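Pumping at work after going back at 12 weeks, schedule and supply questions

Forum: Feeding > Pumping and Bottles
266 replies in this topic. Showing the most helpful first.

marlow_and_bean
Posted in Pumping and Bottles

I go back to work in June and I'm trying to sort out a pumping schedule before then. Baby will be 12 weeks. She nurses every two and a half to three hours during the day and has one long stretch at night, usually 10 to 3. My shift is 8 to 4:30 with a half hour commute each way, so I'm away from her nine and a half hours.

Right now I pump once in the morning after her first feed and get between two and three ounces. I have 120 ounces in the freezer. My sister says that isn't nearly enough and that she had 400 when she went back. I don't think I can get to 400 by June without adding a session at night, and I really don't want to do that.

Questions:
How many times a day did you pump at work?
Is 120 ounces enough to start?
I have the Wekon double electric from insurance. Is it worth buying a wearable too?

twicearound
Reply

120 is plenty. You need enough for the first day and a little extra for spills. After that, what you pump on day one is what she drinks on day two. I went back with less than you have and still had a bag left over at six months.

I pumped three times: 9:30, 12:30 and 3:00. Twenty minutes each, plus setup.

gretel88
Reply

I don't agree that it's plenty. It depends on how you respond to the pump. Some people lose output the first couple of weeks back from stress and not drinking enough water. I had a decent stash and went through nearly all of it in the first month. If you can add even one ounce a day between now and June I would do it.

twicearound
Reply

An ounce a day is fine, I just don't want her getting up at 2 a.m. for a number her sister gave her.

marlow_and_bean
Reply

She's very proud of that freezer.

pinelake_mom
Reply

Check your flange size before you do anything else. The Wekon comes with 24 and 28 and I needed a 19. I pumped for two months with the wrong size and thought I had low supply. With the right inserts I went from two ounces to a little over four in the same session. It also stopped hurting.

On the wearable, I bought the Estach secondhand motor with new cups and tubing. Good for the car, not as strong as a plug-in. I would not use it as my only pump in the first few months.

hallway_lights
Reply

I'd say the opposite. I used only the Estach from week 14 on and never had a dip. I teach, so sitting in a room plugged into a wall three times a day was never going to happen. You have to lean forward before you put them on and get the seal right. The people who get bad output usually have the cup too low.

pinelake_mom
Reply

I had it on right. It just didn't empty me. We may be built differently.

marlow_and_bean
Reply

Measured tonight and I think I'm a 21. Ordering inserts. Thank you, I never would have checked.

Does anyone refrigerate their parts between sessions? I don't have a sink near the room they're giving me. Nearest one is in the break room at the other end of the building.

gretel88
Reply

I put mine in a zip bag in the fridge and washed everything at night. My pediatrician was fine with it because my son was full term and healthy, but she told me not to do it before two months. Ask yours.

okaysocks
Reply

I bought a second set of parts and then a third. One set per session, all washed at home. It costs more up front but I saved the time every day. My nurse told me not to do the fridge thing at all, so you will get different answers.

twicearound
Reply

Ask what the lock situation is in the room too. Mine had a door that didn't lock and I taped a sign up. HR fixed it after I emailed twice. Put it in writing, don't just mention it in passing.

Also block the times on your calendar now. If you wait until you're back, people will have put meetings there.

marlow_and_bean
Reply

It locks, I checked. Table, chair, outlet. No fridge, so I'll need a cooler bag.

pinelake_mom
Reply

Any cooler bag that fits four bottles and an ice pack. I have the Pristero one. The zipper is stiff but the ice is still hard when I get home at 6.

There's a write-up on the Giáp parents' blog that helped me with the order of things. Pasting the top of it here, the rest is in the pinned links.

Setting Up Your First Week Back
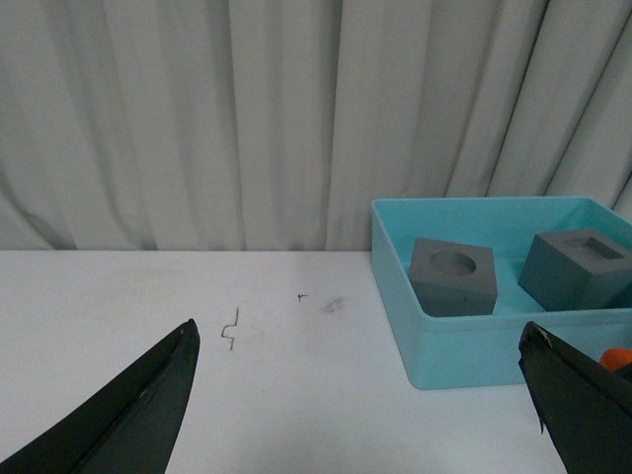 3,570 words · 16 min read

Do one practice day before your real first day. Have whoever is watching the baby give every bottle, and pump only at the times you will have at work. Write down what you got and what the baby took. One day won't tell you everything, but you will find out if you packed the wrong tubing.

Pack the bag the night before. Two sets of parts, bottles with lids, a marker, a hand pump for when the power cord stays home on the counter, and a spare shirt.

Feed the baby right before you leave and as soon as you get back. For a lot of families that takes the place of one pumping session.

okaysocks
Reply

The practice day is good advice. I did mine and learned that my husband was giving five ounce bottles when she only wanted three and a half. He thought she was still hungry because she fussed. We switched to a slower nipple and she was fine.

gretel88
Reply

Yes, look at bottle size. An ounce to an ounce and a half for each hour you're gone is what I was told. For nine and a half hours that's 10 to 14 ounces, so three or four bottles.

hallway_lights
Reply

That article says to carry a hand pump and I would skip it. Extra thing to wash. I carried one for a year and never took it out of the bag.

twicearound
Reply

I used mine twice and both times I would have been in real trouble without it. Keep it in the car if you don't want to carry it.

marlow_and_bean
Reply

OK, plan so far. Feed at 7, pump at 9:45, 12:30 and 3:00, feed at 5. Three bottles of four ounces for my mother-in-law, with one small bag of two ounces as backup. Inserts should be here by the weekend and I'll do the practice day after I've tried them a few times. I'm leaving nights alone.

pinelake_mom
Reply

Looks good to me. Label the backup bag so it gets used last.

gretel88
Reply

I would still put a little extra away if the new inserts help. Come back and tell us what you got on the practice day.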